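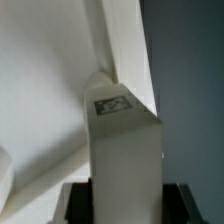
White block, matte finish

Toddler Room Walk-Through, February
Brirance Early Learning, Room 2
Done by: Henrike Buschmann
Copy to: Shazia Rana, Dwayne Boateng

Hi both! I did this one before drop-off, starting at 6:40 with the lights on and the heat just kicking in, so some of my notes are about a quiet room and I'd like one of you to go back through at pickup time. My comments run long again, sorry, but Shazia asked for more than check marks and she's getting them.

DOORS AND ENTRY

Front door closes and latches by itself: OK
Door code changed this month: OK
Finger guards on hinge side: NEEDS WORK
The one on the bathroom door has come away at the bottom. I pressed it back and it popped right out again. Jayson has the glue.
Sign-in sheet and pen at the desk: OK (pen is on a string now, hooray)

FLOOR AND FURNITURE

Rugs flat, no curled corners: OK
Shelves anchored to wall: OK
I pulled hard on all of them. The tall Stiltov unit by the window creaks but the bracket is tight.
Chairs, no splinters or loose legs: NEEDS WORK
Pulled 2 chairs with wobbly legs and put them in the office. Please don't bring them back in, even on a full day!
Outlet covers in place: OK
Window blind cords tied up high: OK

TOYS AND BLOCKS

Blocks checked for chips and sharp corners: OK
Went through the whole bin by hand, which took forever and was kind of relaxing. Tossed one with a crack down the side.
Small parts tested in the choke tube: NEEDS WORK
A bead and a doll shoe both dropped straight through. My guess is they came over from the preschool side in somebody's pocket. Talha, if you're reading this, could your group do a pocket check before they cross the hall?
Mouthed toys washed and air dried: OK
Battery doors screwed shut: OK

DIAPER AREA

Gloves stocked: OK
Sanitizer bottle labeled and out of reach: OK
Changing pad free of tears: NEEDS WORK
Small rip near the strap. I put in for a new Moradi pad. Use the spare until it shows up, please, and skip the tape.
Lidded trash can, foot pedal works: OK
Hand washing steps posted: OK, but the poster is so faded I can barely read step 5.

NAP CORNER

Cots spaced and labeled: OK
Sheets bagged by child: OK
Nap check log filled in: NEEDS WORK
There are blank lines on the afternoon page. I know you're all doing the checks, I've watched you do them, but the licensing visitor only sees the paper. Initial it as you go.

EMERGENCY STUFF

Extinguisher tag current: OK
Exit path clear: OK now
The stroller was parked in it when I got in. I moved it to the hall closet and I'd love for it to live there.
First aid kit complete: NEEDS WORK
Low on small bandages and the cold pack is gone. Dwayne, can you add both to the Stando order?
Allergy list posted inside cabinet door: OK
Parent phone numbers up to date: still waiting on two families

RECHECK

Finger guard: Jayson
Changing pad: me
Kit refill: Dwayne
Nap log: Shazia to look it over at 3:30

Sign under my name when your piece is done and leave the sheet on the clipboard.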